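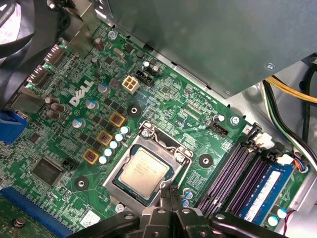
4. What happens to small mining companies when they change exchanges

4.1 The sample and how we read it

We started out with every junior exploration company that moved from a lower board to a senior one during the study period, and then spent a good part of September going through their filings by hand. After dropping the firms that had merged, changed their line of business or simply stopped reporting, we were left with 51 companies and 528 quarterly reports. A quarter stayed in the sample if we could find both a closing share price and a count of shares outstanding. Haf Jarman read all of the reports once, and Seren Price read them again without seeing the first set of notes; where the two of them disagreed, Hatem Mahrous had the last word (and we are grateful for his patience).

Readers who know this corner of the market will remember Kendow, the potash explorer, and perhaps Sayce as well. Both are in the sample. Hastgate is left out, although we went back and forth over it for quite a while — its move was announced and then withdrawn, and the second application came in under a different share structure.

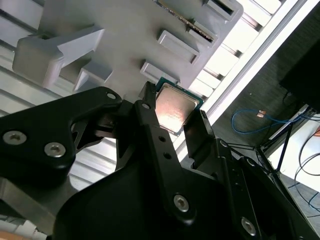
The spread between bid and ask is our main measure, as it is the one that ordinary shareholders feel most directly when they try to sell. We took it at the close of each trading day and averaged it over the quarter. Trading volume is reported too, but we lean on it less, for a small company can show a lovely burst of volume in the week of a press release and then go quiet for months.

4.2 Spreads before and after the move

Of the 51 companies, 29 had a narrower average spread in the year after the move than in the year before it. We had expected more, and we would ask the reader to hold that number loosely. Several of the others raised money by private placement within the same year, and new shares coming free of their hold period tend to push spreads around in ways our method cannot separate out. Kirkix is a good case of this, with two placements very close together.

Figure 1. A processor and a gripper at a light gray holder. 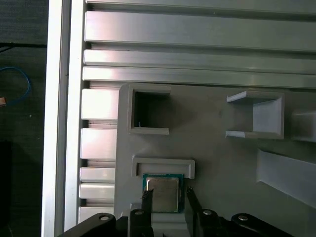
4.3 Who holds the shares afterward

Ownership is harder to follow, and we want to be plain about how thin the records are. Insider holdings are filed regularly, but for everyone else we had to rely on what the companies chose to say in their annual circulars. Eifion Parry's earlier coding scheme helped us a great deal, and we kept his categories so that the two sets of results can be laid side by side.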